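Sunday, evening

Got back from the open day at Rultgate a little after six and my feet hurt. I want to get this down before I forget half of it.

I took the early bus and had to wait outside until they opened the doors. Registration was a folding table with name stickers. The woman ahead of me had brought three kids and they were given paper hats. I was given a map of the building, which I never used, because everything was on two floors and there were arrows taped to the walls.

Downstairs was the older machinery. Harju had a palletizer running with empty cartons, and it was loud enough that the man explaining it gave up and just pointed. I stayed for two cycles. It was very much like the one we had at the plant before I retired, except for the guarding, which is better now. Ours had a chain across the gap and a sign.

Coffee was in the corridor, paper cups, decent. I ate the sandwich I had brought so I wouldn't have to stand in the line for hot dogs.

Upstairs was what I had come for, the simulation room. Tosteck builds the simulated rooms and Flirus writes the software that drives the arm inside them. They had it up on screens with chairs set out in rows, and the session was supposed to be 20 minutes but ran well over. I got a seat near the front. They handed out a sheet afterward with a web address for the pictures, and I have saved a couple to keep with this.

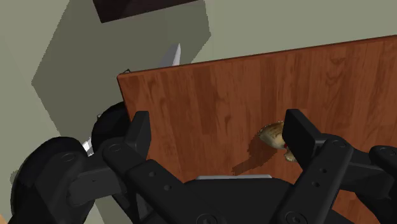

The part I wanted to understand was the wrist view, and I asked about it as soon as they took questions. When I set up machines we taught every point by hand and wrote down the numbers. The arm went where it was told and did not look at anything. With this kind of setup the software works from pictures, and it has to make do with whatever the picture gives it. In the one I saved, the two fingers are open over the wood and the right one hides part of the little yellow-brown thing it's next to. You can't see the whole shape. I asked how it knows where to close if it can't see all of the object. The answer was that it uses more than one view and has practiced a great many times. The young man said 300 practice runs was a small batch to them and they would let that go over a lunch break. I worked out on the back of the map how long 300 tries would have taken us on the floor, with resets, and it was most of a week.

Someone behind me asked why bother with wood grain and shadows if the room isn't real. I thought it was a fair question. They said a plain gray table teaches the software about plain gray tables, and then it gets confused the first time somebody puts it in a real office. So they change the surfaces and the lighting and move things around between batches.

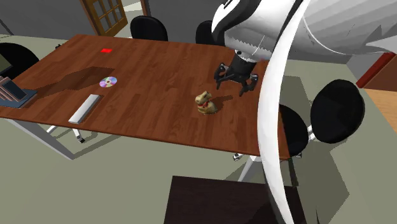
I also asked what happens when they move from the screen to a real arm, and they were straightforward about it. Some of what works in the simulation does not carry over. Friction is the worst, they said, and soft things. I was glad to hear a plain answer. At the plant the salesmen always told us it would run the first day, and I spent plenty of nights there finding out otherwise.

There was a second session at three but I had seen enough and the room was getting warm. I looked in at the welding booth on the way out. It was closed for a break, so I read the poster and left.

The 209 bus was late and full. I stood most of the way, then got a seat by the hospital.

Soup for supper. I need to find my old setup notebooks, I think they are in the box under the basement stairs, and see what our cycle times were on the small gripper. I have the Flirus sheet on the refrigerator. They do another one of these in December and I'll go if the roads are clear.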